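Winter shoe drive, where we are

Quick one this month, I'm typing this between two phone calls so forgive the spelling.

Shoe drive is on again. Same deal as last year. Bring us clean indoor shoes, slippers, clogs, kids' boots, anything with a sole that still has life in it. We pair them, bag them, and they go out to the Nukus Street hostel and the two family shelters before the holidays. Last winter we passed on 2563 pairs. This year Ghizlane has written 3000 on the whiteboard and underlined it, so that's the target now I guess.

Drop-off points: the Shehata bakery (side door, not the counter, please), the Stomer building lobby, and our own hallway on weekdays until 6. The Zevon garage is NOT taking shoes this year. Several of you went there anyway last week. They were nice about it but please don't. 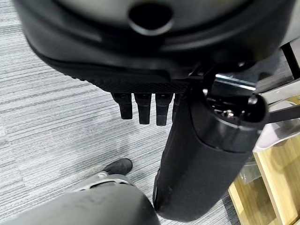 Black fingers in a row, with a crosshatch grip strip above them.

What we need most:
Slippers in adult sizes. The hostel floors are tile and cold as anything, people walk around in socks.
Kids' boots, all sizes, the smaller ones go first.
Men's size 12 and up. We never have enough. If you know a tall family, ask them.

What we can't use: high heels, ski boots, single shoes (yes, really, we got a whole bag), anything wet. Wet shoes in a closed bag for a week, you can imagine. Houda opened one on Thursday and had to go stand outside.

Please tie laces together or put a rubber band around the pair. Takes you ten seconds and saves us hours. Write the size on a bit of tape if it's worn off inside. No need for boxes, we just have to flatten them and carry them down.

Sorting nights start right after the break. Six people signed up so far, 16 would be more like it. It's a fun evening, there's soup. Genivaldo is doing the soup again and says he will make the lentil one if enough of you ask. Tell Nawal at the front desk which night you want, she has teh list.

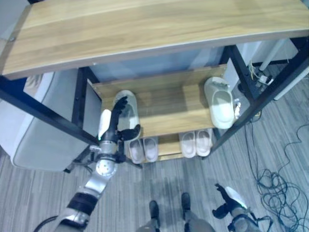

Slippers get washed before they go out, the cloth ones anyway. The plastic and foam kind just get a scrub in the sink. We're short on brushes and dish soap so if you have a spare bottle under the sink, throw it in with your shoes. Old towels too.

Couple of leftovers from last time:

The van. Poul Skov can drive the first two runs but not the third, his license is up for renewal and the office is slow. Need someone with a clean license and a free Saturday morning in December. Gas is paid. Heavy lifting, a little.

Receipts. A few people asked if they can get one for donated shoes. Yes, but only if you ask when you drop off, we can't do them afterwards. Nawal again.

The lost scarf. Green, wool, still on the hook by the stairs. Someone must be missing it by now.

Also the radiator in the back room is fixed, finaly, so sorting won't be in coats this time.

Last day to drop off is the second Friday in December. Anything later gets held over for spring. Questions to the front desk, or leave a note in the box.

14 November 2021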